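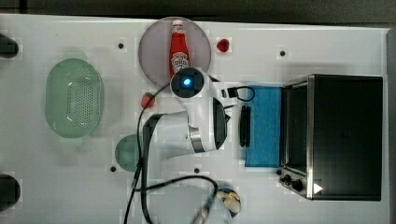
Biltora Community Kitchen – Bookings and Hire Desk

Kitchen hire: your questions

Updated 14 August 2023. Answers are short because the desk is short-staffed. Sorry.

How do I book?
Online through Jirkeo. Make a login, pick your slot, pay the deposit. We don't take bookings by phone any more. If Jirkeo logs you out halfway through, start again, it doesn't save anything.

What does it cost?
$66 a session for members, $73 for everyone else. Same price for mornings and evenings. Cleaning isn't included, you do that yourselves (see below).

How long is a session?
Four hours, and that's door to door. Setup and pack-up come out of your time. If you think you'll run over, book two back to back.

Can I cancel?
Yes. More than a week out, full refund. Less than a week, you lose the deposit. No-shows pay the lot.

Do I need a food safety certificate?
Only if you're selling what you make. Market stalls, catering, cake orders, all count as selling. Upload the certificate to your Jirkeo profile before the first session. Cooking for family or a club lunch, no.

Can I label my jams as made here?
Put your own business name and contact details on the label please. Not ours. We've had people ring us about somebody else's chutney.

What's supplied?
Pots, trays, bowls, colanders, chopping boards, basic utensils. Tea towels are NOT supplied. Bring your own knives if you're fussy, ours are pretty average. Cling wrap and baking paper run out constantly so bring those too.

Can I leave stuff in the fridge overnight?
One shelf per booking, name and date on everything. Anything without a label gets binned at the morning check. No raw meat overnight, no exceptions.

What about dry storage?
Lockers are taken until June. Email to go on the waitlist. Don't leave flour on the floor under the bench, we get moths.

Is there parking?
Two spots at the back on Hao Lane, loading only, 20 minutes. After that use the street. The chemist next door will have you towed.

Can kids come?
Over 12 with an adult, yes. Under 12 only in the Saturday-style family classes, which are on the Cletilport program page, not here.

Do you allow gas burners or smokers?
No. Nothing with a flame, inside or in the courtyard. Electric frypans are fine, one per power point.

What do I have to clean?
Benches, sinks, stovetop, floor. Empty the oven tray. Colanders and sieves go through the dishwasher, not just a rinse, the little holes hold on to rice. Food scraps in the green bin and take your recyling with you. If the next group has to clean up after you we keep the deposit.

Something broke. Now what?
Tell us. Write it in the red book by the door with your booking number. Breakages happen and we mostly don't charge. We do charge if you hide it.

Do I need insurance?
Businesses yes, public liability, send a copy of the current certificate. Private bookings are covered under ours.

Who do I talk to?
Cuiping Yin at the hire desk, mornings only. Email is best, she'll get back to you within 2 working days. Put your booking number in the subject line or it goes to the bottom of the pile.

Lost the door code?
It's in your confirmation email. Check junk frist, then email us.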